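Lultisetti Lending Desk: Set-Up Guide for Toy Libraries
Section 3. Entering sets, parts and labels

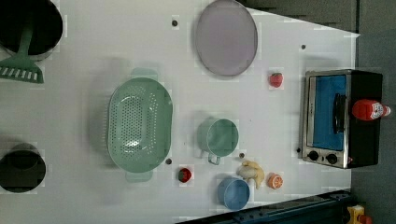 Written by Poonam Kanaujia | Checked by Ehab Hamdy | Last revised: August

Before you begin

This section covers entering toys into Lending Desk, printing labels for them, and making them ready to lend. It assumes that you have finished Section 2 and that at least one staff login works at the desk computer. If you are moving over from a card file, read "Bringing in an old list" at the end of this section before you type anything.

You need:

The desk computer, signed in as Manager or Cataloger
The label printer, plugged in and loaded
Small labels for parts and large labels for containers
The toys you plan to enter, clean and dry
A fine-tip permanent marker

A Desk login can look at items but can't create them. If the New Item button is gray, sign out and sign in again with the right login.

How Lending Desk sorts toys

Every item is one of three types. Choose the type with care. It can be changed later only while the item has no loans on record.

Single. One toy that goes out and comes back in one piece, such as a ride-on car or a stuffed bear.

Set. Parts that always go out together under one number. Toy kitchens, train tracks, building bricks and most board games belong here.

Pool. Identical items that can be lent in any amount, such as foam mats or folding chairs for parties.

Most libraries use Set for more than half of their stock. If you can't decide between Single and Set, use Set.

3.1 Create a set

1. From the main screen, press Items, then New Item.
2. Choose Set.
3. Type a name in the Name field. Members see this name in the online list, so use words they would search for. "Play kitchen, pots and utensils" works better than "Kitchen B."
4. Choose a category. To add a category, press the plus sign next to the list.
5. Fill in the lowest age. Use the age printed on the maker's packaging. If the packaging is gone, leave the field at Not Set and the item will be held back from the online list until a Manager fills it in.
6. Choose a shelf. Shelves were entered in Section 2.
7. Press Save. The item number appears at the top of the screen.

Write the item number on a scrap of paper and keep it with the toys until the labels are printed.

NOTE: Item numbers are given out in order and are never reused. If you delete a set by mistake, create it again and accept the new number.

3.2 List the parts

The parts list is what the desk checks against when a set comes back. Time spent here is saved later at the counter.

1. Lay all the parts out on a clear table with good light.
2. Open the set and press the Parts tab.
3. Press Add Part. Type the name, the color and the number of pieces.
4. Mark the part Key or Minor. A Key part is one the set can't be used without. When a Key part is missing, the set is blocked at return. When a Minor part is missing, the set can still go out and the next member sees a message.
5. Repeat for each part.
6. Press Save List.

Use short, plain names and put the noun first: "Colander, mint green" or "Track, curved." The check-in screen sorts parts by their first word, and staff find them faster when like parts fall together.

Group parts that are alike. You don't need a separate line for each brick in a box of bricks. One line reading "Brick, small, mixed colors" is enough. For very large sets you can turn on Check by Weight, described in 3.5.

Don't list instruction leaflets as parts. Use the Papers box at the bottom of the tab. Leaflets wear out often, and a lost leaflet should not hold up a return.

CAUTION: Pressing Back before Save List throws away every part you have added since the last save. Lending Desk does not ask first. On long lists, save as you go.

3.3 Add a photo

A photo is optional. Sets with photos are borrowed more often, and the picture helps at check-in.

1. Take the photo with any phone or camera and copy it to the Photos folder on the desk computer.
2. Open the set and press the Photo tab.
3. Press Choose, pick the photo, and press OK.
4. Tick Show Online if members should see it.

Leave Show Online unticked if a child or a member can be recognized in the photo. Your own library's rules may ask for more than this.

If you replace a photo, the old one is deleted. The online list can take until the next morning to show the new one.

3.4 Print and apply labels

Load the printer before you start a batch. The small and large rolls use the same holder.

1. Open the printer lid and lift out the holder.
2. Fit the roll so that the labels come off the top and face up.
3. Feed the first label under the bar and close the lid. The light turns green.
4. On the computer, open the set and press Labels.
5. Choose Container to print one large label, or Parts to print small labels for the parts you tick.
6. Press Print Test. Check that the barcode is sharp and sits fully inside the label.
7. Press Print.

Put the container label on the short side of the bin or bag tag, facing out. Keep it clear of lids and handles. If your bins stack, check that the label can be read when they are stacked.

Part labels are for large, smooth parts only. Small parts and anything that may go into a child's mouth should be marked with the permanent marker, on the underside, using the item number alone.

WARNING: Do not put adhesive labels on toys meant for children under 3. Labels peel and can be swallowed. Use the marker, or label the container only.

Labels hold best on a surface that has been wiped and left to dry. They do not hold on silicone or on waxed wood. For fabric items, print to the sew-in tape sold by Cherkaoui, and choose Tape in place of Small in the print window.

If the printer light blinks red:

Open and close the lid. A label may have slipped from under the bar.
Check that the roll size in the print window matches the roll in the printer.
Turn the printer off, wait for the fan to stop, and turn it on again.

If it still blinks, see Section 8.

3.5 Check by Weight (optional)

Check by Weight compares the weight of a returned set with its weight when complete. It needs the desk scale. Skip this part if you did not buy one.

1. Place the empty container on the scale and press Zero.
2. Put the complete set in the container.
3. Open the set and press Weight, then Read.
4. Wait for the number to stop moving and press Accept.
5. Choose how much difference to allow. The starting value is 2 percent.

If sets are flagged when nothing is missing, raise the value a step at a time. If missing parts are getting through, lower it, or go back to checking by list. Light Key parts should always be checked by eye. A single die weighs too little to be noticed in a full game box.

Take batteries out before weighing and list them under Papers and Extras. Battery weights differ from brand to brand.

3.6 Set the loan rules

New sets use the house loan period, which is 28 days unless you changed it in Section 2. To give one set a different period:

1. Open the set and press Rules.
2. Untick Use House Period.
3. Type the number of days.
4. If the set should not be renewed, untick Allow Renewal.
5. Press Save.

Short periods suit party items and anything with a waiting list. The due date moves forward on its own if it falls on a day you are closed. A library that opens only on Friday will find that every due date lands on a Friday, whatever period is typed in.

Deposits are set per category, under Settings, and can't be changed here.

3.7 Release the set

A new set stays in Draft until it is released. Draft items can't be lent and don't show online.

1. Scan the container label. The set should open. If another item opens, the label is on the wrong container.
2. Read down the parts list and tick each part as it goes into the container.
3. Close the container.
4. Press Release.
5. Put the container on its shelf.

The status changes to Available. If it changes to Held, press the word Held to see what is missing. The usual cause is an age left at Not Set.

3.8 Bringing in an old list

Lending Desk can read a list saved as a plain spreadsheet. It brings in names, categories, shelves and notes. It doesn't bring in parts lists, photos or past loans.

1. Make a copy of your old list and work only on the copy.
2. Name the columns Name, Category, Shelf and Notes, in that order.
3. Delete empty rows.
4. Press Items, then Bring In, and choose the file.
5. Look through the preview. Rows shown in orange have a category or shelf that Lending Desk doesn't know.
6. Fix the orange rows in the file and choose it again, or press Create Missing to have them added.
7. Press Bring In All.

The Wullunton branch of the Dreltholm toy library brought in 493 items this way and finished the parts lists over the months that followed, doing each set as it came back to the desk. This is a sensible way to work if you can't close. Items brought in from a list arrive as Single. Change each one to Set before its first loan.

CAUTION: Bringing in the same file twice creates every item twice. If the screen seems to stop partway, wait. A long list on an older computer can take nearly an hour. Do not press Bring In All again.

When your first sets are released, go on to Section 4, Members and deposits.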